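Akico Grondodex - USB port lock and device control kit

For offices that want USB closed off without gluing the ports shut. Physical locks plus a small agent that logs whatever gets pluged in. Works on its own, no server needed under 400 machines.

In the kit:
40 port locks, type A
5 keys, all cut the same
Agent license, one year
Printed setup card 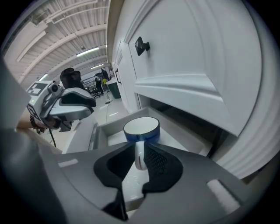 Agent runs on Windows and most Linux desktops. Mac version planned for October, no promises. Blocks storage by default, lets keyboards and mice through. Allow list goes by serial number. Logs export as CSV, or send them to your SIEM over syslog.

Locks click in by hand. Key to remove. Don't pull with pliers, you will bend the port and thats not covered.

Type C locks sold seperately, part no. 582. Same key. 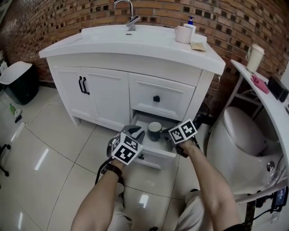
Over 400 machines you need the Nandholm console. Free download with any paid license. Group policies, alerts by email, read-only login for auditors. Needs its own VM, don't put it on the domain controller.

Lost key: email us from the address on the order. New ones go out next business day. We don't ship keys to a different address, please don't ask.

Sold and supported by Rojanasak. Page updated 30/04/2023.

Customer comments 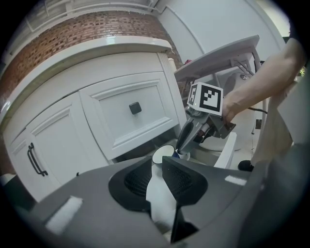
Boonmee Somboon: Locks are solid, agent was quiet from the start. Allow list import choked on blank lines in my CSV, took them out and it went fine. Would like a second key cut so the front desk can't open the server room ports.

Reply from support: Alternate key cut can be ordered in packs of 40. Put it in the order notes. Blank line bug is logged, fix goes in the next agent build.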